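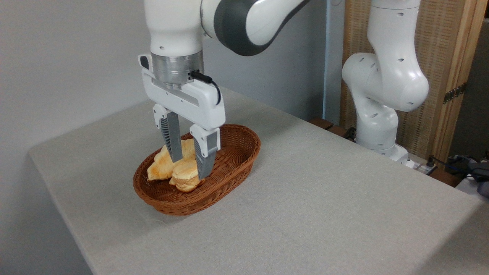 *Last changed: October, by Izzati Krishnan*

**Figure 3.** The packing bench at Kovberg, with the gripper open over a basket and two croissant-style rolls inside.

### 4.2 What the bakers made of it

I'd gone in expecting grumbles about lost jobs, and what I got (over a great deal of tea!) was mostly talk about pace. Before the arms came, Saodah Purba and Csenge Hajdu packed side by side and slowed down together when the ovens ran late. Now Csenge minds the bench on her own and Saodah has moved to orders, and both of them brought up the missing chat before they said a word about wages.

Our logs cover 2,297 baskets. Staff stepped in on 10 of them by pressing stop, but the little nudges, a roll turned by hand or a basket shoved back into place, never reach the log at all, and Csenge reckons those are most of her morning. I think she's right, and it makes me wary of the tidy totals in Section 3.

The ridged finger pads in Figure 3 came up a lot too. Marleny Zapata wanted them washed at every break, which the rota had no slot for, so she made one herself at half past ten and it has stayed there.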